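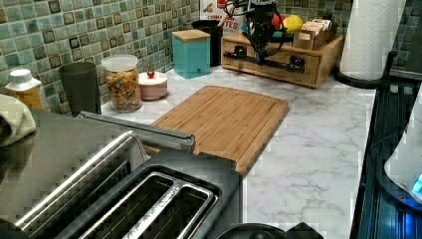 How to take hard water marks off a stone-look counter and keep a bamboo board from drying out?

3 min read

I moved to Dusimville in April and the water here is very hard. In my old flat in Trutulau I never had to think of it. Now I have two problems in the kitchen and I would like to solve them before they become worse.

The first one is the counter. I get dull white rings near the tap, and normal dish soap does nothing. The landlord does not know if it is real marble or only a pattern. The second is my bamboo cutting board. I wash it every evening and it feels rough, and on one end there is a thin crack, shorter than my fingernail. Can I still save it, and which oil should I buy? I do not want to spend much.

posted by slowkettle, 4 Jun 2018

flosadden_tiler
Please find out first what the counter is. Put one drop of lemon juice in a corner that is hidden, wait one minute, wipe it and look from the side. If the place became dull, it is marble or some other soft stone, and you must not use vinegar on it, also not diluted. For such stone I use only warm water, a cleaner marked as pH neutral and a soft cloth. Old rings can be the stone itself which is eaten by acid, and then no cleaner helps. It has to be polished. I did my own with 1000 grit and then a polishing powder, but in a rented flat I would ask the landlord before.

If the drop did nothing, it is probably laminate or quartz. Then lay a cloth with half vinegar and half water on the ring for a few minutes and rinse well. Keep it away from the grout if you have tiles behind.

Rácz_kitchen
just dry the counter after you use it, i have the same water and no rings. for the board any oil is ok

oldspoon
I must disagree with "any oil". Sunflower or olive oil goes rancid in the board and after some weeks it smells. Buy food grade mineral oil, a bottle of 300 ml is enough for a long time.

Let the board dry standing for a whole day. Sand it lightly by hand, wipe off the dust, and put oil on both sides and on the edges. Leave it overnight and wipe the rest away. I repeat this 3 times the first week, later once in a month. A crack so small I would leave alone, but if it grows, change the board. And do not let it lie in the sink.

Last updated: 4 Jun 2018

Related
Can I use a descaler in a steel kettle?
Grout turned yellow behind the stove
Is beeswax better than oil for wooden spoons?
Water filter jug or tap filter, budget under 100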